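Egan Jury Sides With Cyclist in Loading Dock Case

It took a jury in Egan less time to decide who was at fault for Milagros Lumbao's broken collarbone than it took the defense to explain its theory of the accident, which involved the sun, a pothole and the general unpredictability of bicycles.

Lumbao was riding home along Cirier Avenue in September when a delivery van belonging to Ison Freight backed out of a loading bay and across the bike lane. The driver told police he had checked his mirrors. He did not say what he had seen in them.

The company's insurer opened with an offer of $452. According to Lumbao's lawyer, Fiachra Phelan, that figure covered the replacement of one wheel and a helmet, and left the collarbone to fend for itself. A second offer of $2,342 arrived 14 weeks later, along with a form asking Lumbao to agree that she had recovered fully. She was in a sling at the time and had to have her sister hold the paper.

"I've had warmer letters from parking enforcement," Phelan said outside the courthouse.
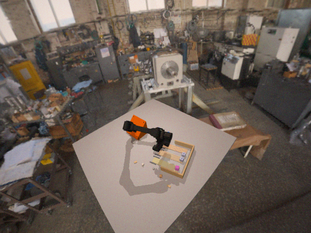
The defense argued that Lumbao should have anticipated the van, given that the loading bay had a sign. The sign was produced in court. It read "Deliveries" and faced the warehouse, so a rider would have needed to be inside the building to benefit from it. One juror was seen writing this down.

Ison also pointed to its safety manual, which devotes a full chapter to reversing and requires a second employee to stand behind the vehicle. Under questioning, a shift supervisor agreed that the rule was a good one. Asked when it had last been followed, he said he would have to check, and was given a recess to do so. He came back with the manual.

Jurors found the company entirely responsible and awarded Lumbao her medical bills, her lost wages and a further sum for pain and suffering. The two sides have agreed to keep the total to themselves, though Phelan did allow that it would buy a good many wheels.

A lawyer for Ison said the company was disappointed and was considering an appeal. The company has since painted a yellow line across the mouth of the bay – a step it told the court last month would be impractical.

Lumbao, who teaches middle school music, missed most of the fall term and the winter concert. She is back at work and back on a bike, although she now takes Istora Street, which adds a hill. She said she has no plans to sue the hill.

A hearing on legal costs is set for 2:00 p.m. in the same courtroom later this month.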